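Category: Hardware > Power and Cooling

grison_m
Idle draw at the wall on my Wiltgate tower is 181 W with the stock supply. Swapping in a Haslinger unit brought it down by 11. Is that plausible from efficiency alone?

M. Fankhauser
Plausible if the old one is poor at low load. Check the meter first. Cheap ones misread a bad power factor.
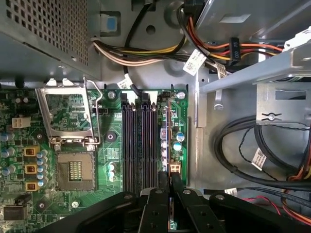

Dust raises fan speed, and fan speed shows up in idle figures. Clean both supplies before comparing them. On a case like this the small square holes in the top of the supply are easy to brush out with the power off. Note the connector numbers too, P5 and so on, before you unplug anything.

clestura
Disagree. A fan accounts for 3 W at most. Efficiency curve, nothing else.

grison_m
Meter checked against a second one on Thursday. Same reading.

clestura
Then it's the curve.

Comments (2)
Edeltraud Aebischer: Which meter was it?
pt2277: Same drop on mine in February, different supply.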